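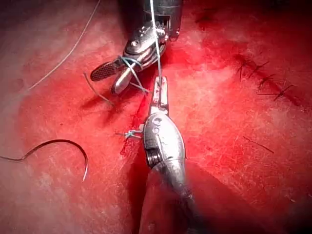

11 Aug 2022, bench 2, knot tying

Me (Yabsira) + Jhair in the morning, Refilwe after lunch. Doğukan remote, fixing the logger.

Aim for the day: find out if the tension cue makes any difference to the second throw. Same policy as last week, same weights, only change is the extra input. Two conditions, cue on and cue off, swapped every block so pad wear doesn't land on one side.

Setup as before. Red pad, the practice one, not the new batch from Skondier (too stiff, Gladys has put them back in the box). Cut knots and the needle left lying on the pad on purpose, we want clutter in view. The old row of stitches upper right stays as well. If the policy only works on a clean pad I'd like to know now and not in October.

Start state for every run: loops already on the upper tool, lower tool closed on the thread end. So we are NOT testing the wrap today, only the pull-through and lay-down. Please don't mix these with the full-task numbers, Doğukan, they are not comparable.

Runs

41 good ones in total after throwing out the ones where the logger died. First block all cue off, then alternating. Scoring by eye from the recorded video, Refilwe and me separately, we disagreed on a handful and she was right on most of them. Cases we couldn't settle marked "unclear" and left out of both columns.

What we saw:

- cue off: pulls too early. Loops still high on the jaws when the lower tool starts to go, so they bunch at the joint and stick there. Same fault as last week, no surprise
- cue on: waits longer. Loops come down over the tips more often. Clearly better to my eye but see below
- both: when the loops catch on the crosshatched face of the jaw they hang. Cue doesn't help with this at all, the pull just gets harder until the guard trips
- thread slipping out of the lower jaws happened in both. More in the afternoon. Jaw wear? Or the thread, we were near the end of the reel

Delay between the cue going high and the pull stopping is around 300 ms. Far too long. Jhair thinks most of it is the smoothing filter and not the policy, he wants to halve the window and see. I'd prefer to log the raw signal first and work it out offline, otherwise we're changing two things at once. Agreed raw first.

Problem with the result

Cue on also runs slower. So is it the cue, or is it just that slow is good? Refilwe asked this over lunch and I didn't have an answer. We need a third condition, cue off but slowed to match. Should have been in the plan from the start, my fault. Until that is done nobody quotes today's numbers in the Mishra write-up please, not even as "early".

Tried 3 slowed runs at the end of the day, by hand-editing the speed limit. Two laid down fine, one hung on the jaw. Means nothing at that count but it makes me more worried, not less.

Wrist view

Glare off the rounded housing of the lower tool is still a nuisance. Tracker jumps onto the bright patch when the tool rolls. Turned the light down a notch, helped a bit, then the pale thread got harder to pick out against the pad. Jhair suggests matt tape on the housing. Gladys says no tape anywhere near the joint, which is fair enough. She'll ask Gakstead if they do a dull finish.

Also the shadows fall to the left of the tools and the left side is where the cut knots tend to be. Segmentation loses the short tails in there. Could add a second light but then everything from before today looks different. Leave it for now.

To do

- raw tension log, full rate, all channels (Doğukan)
- matched-speed condition, same number of runs as the others. Write the script properly this time, no hand edits (me)
- new reel of thread before the next session, and note wich reel in the run sheet
- look at the lower jaws under the scope, check for wear (Gladys)
- rescore the unclear ones with Jhair as third pair of eyes
- ask Sudon about the driver update, the arm lagged twice after the break and I had to restart it. Both runs are in the thrown out pile

Videos are on the shared drive under bench 2, todays date. The first folder is mislabelled, it says cue on and it's cue off. Will rename tommorow, don't train on it before that.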